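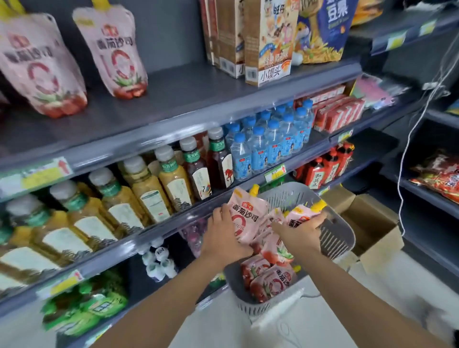

How do I convert a folder of TIFF scans to PDF without losing the page order?

Number the files with leading zeros before you load them, then sort the list by file name in the converter. Tilent Document Converter builds the PDF in the order shown on screen.

Before You Start

These instructions apply to Tilent 2 for desktop computers. Users of the Drilitex plug-in should consult the separate guide, as its menus differ. Copy the original scans to a working folder and leave the source files unchanged.

Step 1. Rename the files

Open the working folder and select all of the scans. Choose Batch Rename from the Tools menu and set the counter to four digits. A file named page2.tif will become page0002.tif and will no longer be placed after page10.tif.

Step 2. Load the folder

Select File, then Add Folder. Multipage TIFF files are expanded automatically, and each page receives its own line in the list. Click the Name column once to sort in ascending order.

Step 3. Choose the output settings

Set the output format to PDF and select Combine into One File. A resolution of 200 dpi is suitable for typed text. Drawings and maps should be kept at their original resolution. Select lossless compression if the document is intended for long-term storage.

Step 4. Convert and check

Click Start. When the process ends, compare the page total in the log with the total in the list. In our test archive, 237 files produced a single PDF of 3,190 pages.

If the totals differ, open the log and search for the word "skipped." Damaged scans are listed there by file name and must be scanned again or repaired before the job is repeated.

Prepared by Lucienne Barbier, Documentation
Last reviewed: March 2020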